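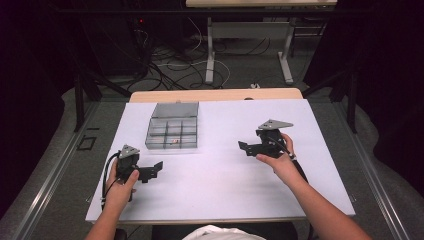 Speaker notes, Clileo build night, April 24, 2021

Slide 1. Say hello, plug in laptop, wait for projector to find itself. Title is "Two Grippers and a Table." I wanted a better title. I also wanted to finish the software.

Slide 2. Why build this at all. Short version: I want a pair of arms that can put small parts away, and before the arms can do it, I have to do it for them, over and over, holding the same grippers the arms will wear. So the grippers came first. The arms are still a line in a spreadsheet.

Slide 3. The handles. Nine versions. Pass around the early ones if people ask. Version 3 was comfortable for anyone with a thumb growing out of their wrist. Left and right are the same design, and the jaws face each other when you work.

Slide 4. The plate on top. Gray metal, triangular, lots of small holes. The holes let me put off deciding where anything mounts. I recommend this as an engineering method.

Slide 5. Money. $515 so far, of which $269 went on the frame and rails. The table was already in the shop. Do not mention the first order of rails unless asked. (Wrong profile. Jansen took them back, minus shipping.)

Slide 6. The task. One compartment box, lid open, one tiny part. Pick it up, put it in another compartment. Pause here so people can think "that's easy." Then tell them my first clean run took about 3 evenings. Fingers are very good and we should all be nicer to them.

Slide 7. Cables. Each gripper has one, and they want to be under your forearm at all times. Let them hang down past the wrist and keep your elbows out. The cables on the floor are a separate talk.

Slide 8. Software. Recording is Tomine, playback is Warnness, both home-brewed, both named late at night. They agree on the file format most of the time. Skip the live demo if we started late. Skip it anyway if Warnness shows the yellow banner.

Slide 9. What's next. Softer jaw tips in May, then a second box, then pricing the arms again with the lights off.

Questions. If someone asks why I don't just sort the parts by hand: drink water, point at the next person.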